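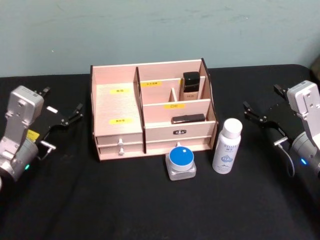

What should a small laboratory budget for first when planning a two-arm tidying station?
Start with the arms and grippers, then set money aside for the objects they will handle, which wear out and need replacing.

4.2 Planning the purchase

We were delighted by how far a modest budget stretched. Quotes from Flometti and Munteanu were compared over a single spring, and the Munteanu offer won on spare fingers and cables. The small items came to £2,890 against a planned £2,000, most of the excess going on mounts and a second set of cables.

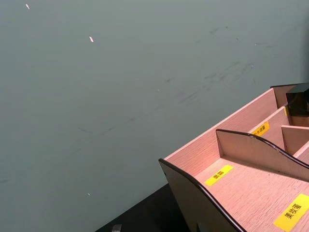 Figure 3. Close view into the organiser, with yellow labels on the compartment floors.

The organiser itself was one of our cheapest purchases and has been a joy to work with! Its narrow slots are a fair test of any gripper, and the Lovwood group has since ordered the same model. 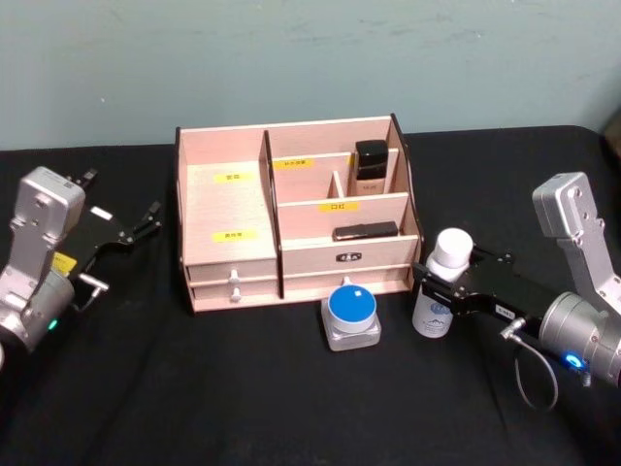
Figure 4. Right gripper holding a white bottle beside the organiser; left gripper open.

Kenholm, our second site, will receive its station in April. We have asked for 13 spare finger pads there, and three months of servicing are included in the price.
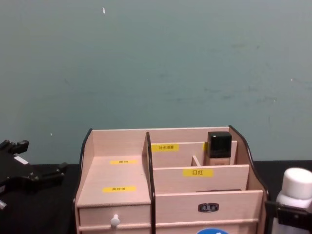 Is it worth buying both arms at once?
Buying the pair together saved us a second delivery charge and a second round of fitting, so we would do the same again.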